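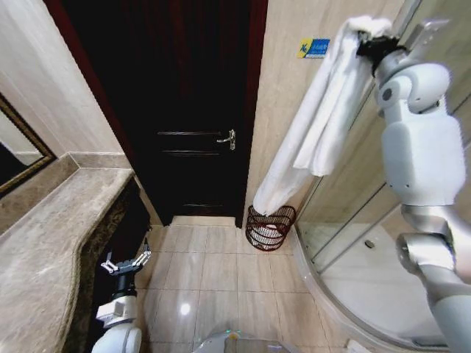
Christmas order dates for the personalised fishing gear are now set, so I'll put them all in one thread to save people hunting through the shop pages. Posted November 8, 2022.

Last day for anything embroidered is the end of November. That covers the beanies, the fleece neck warmers and the rod bags. Plain stock with no name on it can go out later than that, as long as the post is running.

Names first. You get up to 2 lines on a rod bag and one line on a beanie. Type the name in the box exactly as you want it stitched, capitals included. I copy and paste what you write. If you put "dave" in small letters you will get "dave" in small letters.

Please check spellings before you press pay. Once the thread is in the fabric I can't get it out without leaving holes, and I can't take a named item back unless the mistake was mine.

Thread colours on the beanies are white, orange, silver and lime. Lime shows up best on the black. Silver looks smart in daylight but you will struggle to read it on the bank at dusk, if that matters to you.

The Preneo rod bags are back. I had 61 in this week, in olive and black, and they are the same as last year's except for the zip, which now opens from both ends. The inside pocket is still on the left and still a bit tight for a big reel.

A few people have asked about lengths. The Preneo bag takes a two-piece rod up to nine feet. If you fish a ten foot feeder rod it won't fit with the butt cap on. Measure the longer section before ordering, not the whole rod.

Lure boxes: the Wendt ones can be engraved on the lid. It's done with a laser, so it comes out as a pale grey mark and there is no choice of colour. Club badges are fine if you can send a clean black and white file. A phone photo of a badge on a jacket is no good, sorry.

Engraved boxes take longer because they go to the workshop in Tostton and come back in batches. The next batch goes when I have enough to fill the crate. If you want one for Christmas, order in the next fortnight.

Club orders. Anything from ten pieces up gets a club price, and you don't all need the same item. One person orders, one person pays, one parcel. I can't split a club order across different addresses at that price - I tried it last year and it cost me more in postage than I made.

If your club wants its badge stitched, there is a one-off £35 set-up charge for the file. After that it stays on the machine and you never pay it again, even if you come back in three years for one hat.

I got a message asking if I do waders with names on. No. You'd be putting needle holes in something that is meant to keep water out.

Same answer for the waterproof jackets, for the same reason. I can stitch the fleece liner that zips inside if that helps.

Gift cards are on the site now. They come by email or as a printed card with an envelope. The printed one is the better choice if you don't know what somebody already has in the shed. They run for 2 years from the day you buy them.

Postage is the same as before. Small things go in a padded bag and need no signature. Rod bags go in a tube by courier and someone has to be in. If nobody will be, put a neighbour's house number in the notes box at checkout and I'll add it to the label.

Overseas: I can send to Ireland and most of Europe but please order early. Customs forms are my job, any duty at the other end is yours.

For pike anglers, the Lesaler unhooking mats are in stock in the large size only. The medium has been held up at the supplier and I don't have a date. I'm not taking money for those until they are on my shelf. Message me and I'll put you on the list.

The mats can have a name on the carry strap but not on the mat itself. Up to twelve letters, white thread.

Order numbers have passed 2,591 since the shop opened, which is a lot of hats. Thank you to everyone who keeps coming back.

Questions by message or through the contact form on the site, please. I see replies under here but I do miss some. I answer in the evenings, usually after the machine is switched off.

One more, as it's been asked twice while I was typing: yes, children's beanies can be stitched, same price, same thread colours, eight letters at most.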